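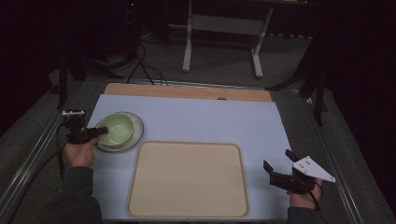

BUYING HAND-HELD GRIPPERS FOR DISH WORK: WHAT TO BUDGET FOR

Filed under: Workshop Tips > Equipment > Planning & Buying

Quick one, been meaning to write this up since the Arketthorpe order went in. If you're pricing a small setup for table-clearing demos (bowl, plate, tray, that kind of job), read this before you sign anything. Most of the money goes places you didn't plan on.

Buy in pairs. One gripper per hand. Looks obvious, but the Pellard quote came in for a single and we nearly missed it. You can do a bowl one-handed. You won't do a big tray one-handed, not with anything on it.

Bring your own dishes to the demo. Sales people show up with foam cubes. Foam cubes tell you nothing. Take a glazed bowl, a flat plate and the widest tray you own, and ask to hold the thing yourself for a full half hour. Wrists get tired before you'd think.

Check before you pay:

- Jaw opening. Measure your thickest rim, then your widest grab. Write both on the order.
- Weight with the sensor mounted. The catalog weight is usually bare.
- Cable length. Measure from where you'll stand, then down to the floor, then over to the box. Ours were too short on the first try. 17 feet did it.
- Left and right. Ask if the mounts swap over or if you have to order them by hand.
- Spare finger pads in the box or extra? Extra, nearly always.

Table stuff. A plain, light-colored top is fine, don't pay for anything fancy. What you do want is a solid frame around it with room to clamp things later. Price the frame seperately and early. Anel Van der Merwe did ours on a Tuesday with leftover rail and saved us a pile, but she had the saw already. If you don't have the saw, get it cut to length by the supplier.

Floor space: draw it. Tape the table outline down, then the stands, then the tripods. Tripod legs take more room than the table does. Leave a walkway on the side you work from and keep cables to the back. Cable covers are cheap, put them on the first order so you're not paying shipping twice.
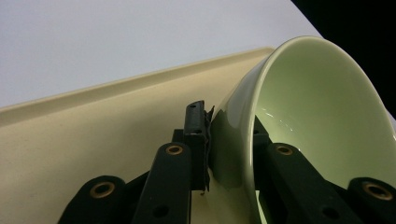
PADS, LINERS & OTHER SMALL PARTS

The liner on the contact edge is the bit that meets the dish. When the edges go ragged, budget for new ones. Don't wait for bare plastic or metal on a good glaze.

What we put down for the year:

- Grip liner: 34 strips. Sounds like a lot. Isn't.
- Finger pads: 2 spare sets, one in the drawer, one in the travel case.
- Linkage hardware: ask for a parts list with sizes. Look at the holes in the arms and the eyelets, and find out if you can buy those alone or only as a whole arm. Big differnce in price.
- Bowls. Yes, bowls are equipment. Same shape, same color, buy a stack. Plain thrift store ones do the job.

We set aside $169 for all the small parts together and kept it as its own line. Do that. If it's lumped in with "tools" somebody spends it on drill bits by April.

Liner tip from Amândio Brandão: cut the new strip a hair long, press it on, trim after. Wipe the pad down first and let it dry overnight. He tests it by tipping a bowl on its side over a tray, so any drop is a short one. Good habit, copy it.

Rent or buy? Under two months, rent. Pacheco will rent by the week but the liners are on you, read page two. Past that buy, and get the repair terms in writing. Ask who pays shipping both ways, and how long a pair is gone. We asked Walthorpe to quote a loaner for repair weeks and they did, small fee, worth it.

Last thing, put the order form and the measurements in the same folder. We had ours in two places and ordered the wrong mounts.

Questions or corrections: use the contact form | © Workshop Tips, all rights reserved | Back to top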